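遠隔操作による教示データを用いた箱入れ動作の学習
制御工学実験III 最終報告書 Kestico班

1. 目的
本課題では、多指ハンドを備えたロボットアームに対し、操作者が遠隔操作で把持・搬送・解放の手本を与え、その記録から動作を再生する方策を学習させた。評価対象は、玩具の車を青緑色の樹脂製の箱に入れる作業である。報告の重点は学習器の性能よりも教示データの集め方に置く。

2. 構成
操作側には班で製作した手袋型入力装置Buslowを用いた。指の曲げ量と手首の姿勢を読み取り、ハンドの関節目標値に変換する。記録にはJudanoを使用し、関節角、指令値、頭部視点の画像を同一の時刻基準で保存した。関節角と画像では取得周期が異なるため、保存後に画像側の時刻へ線形補間でそろえている。
作業台は白い天板の机で、中央に灰色のフェルトマットを敷いた。箱はマットの右半分に置き、左半分は空けた。箱の位置は全試行で固定し、目視で戻した。この戻し誤差については5節で触れる。

3. 教示手順
(1) 操作者は手袋を装着し、手を開いた状態で原点合わせを行う。
(2) ハンドを車の側面に近づけ、指で挟んで持ち上げる。持ち上げ後は箱の縁に当たらない高さを保つ。
(3) 箱の上方まで搬送し、車を下げてから指を開く。落下高さが大きい試行は車が跳ねるため不採用とした。
(4) ハンドを箱から離し、指を開いたまま作業台の左側で停止させる。この姿勢で記録を終了する。 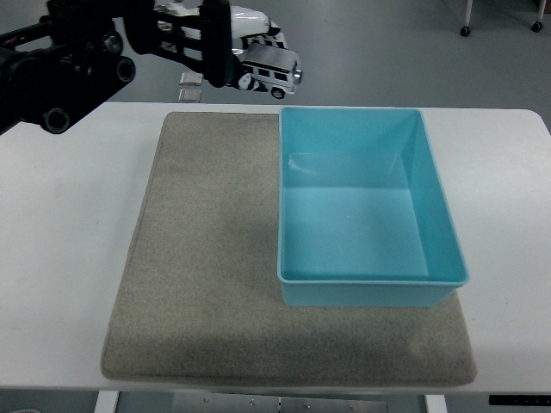

把持した車は先端が右下に傾いている。箱は空である。 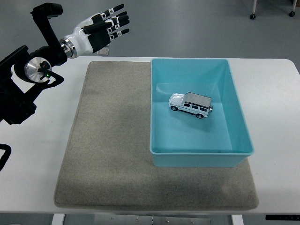 4. 学習と結果
収集した教示は524試行で、うち151試行を不採用とした。不採用の内訳で最も多かったのは把持のやり直しを含む試行であり、次いで指令の途切れによるものであった。残りの373試行を方策Pastorの学習に用いた。入力は頭部視点の画像と現在の関節角、出力は関節目標値の系列である。
操作者は2名で交代した。操作者Aは搬送中の高さがほぼ一定であったのに対し、操作者Bは箱の手前で一度高く上げる癖があり、両者を混ぜて学習した方策では箱の手前で手首の高さが振動した。操作者ごとに分けて学習すると振動は小さくなったが、分割によって教示数が減り、把持位置のずれへの対応は悪化した。

5. 考察
振動の原因は、同じ画像入力に対して2通りの軌道が教示されていたことにあると考える。手順(2)で高さの下限のみを定め、上限を定めなかった点が不備であった。次回は搬送経路の中間点を事前に決め、操作者間で統一する。
把持については、車体の屋根側が指で隠れると、頭部視点の画像だけでは車の傾きを読み取りにくかった。車が傾いたまま箱の上まで運ばれた試行では、解放後の向きがばらついた。作業の成否は箱に入ったか否かのみで判定したため、この差は成功率に現れない。向きを評価項目に加えるか、手首に視点を追加する必要がある。
箱の戻し誤差は測定しておらず、結果への影響は切り分けられていない。マットに目印を付ければ防げたものであり、追試の際に対応する。

6. 残課題
・Buslowの親指の校正が長時間の使用でずれる件(10月の中間報告から未解決)
・不採用基準の明文化。現状は記録者の判断による部分が残っている
・車の初期位置を変えた条件での再収集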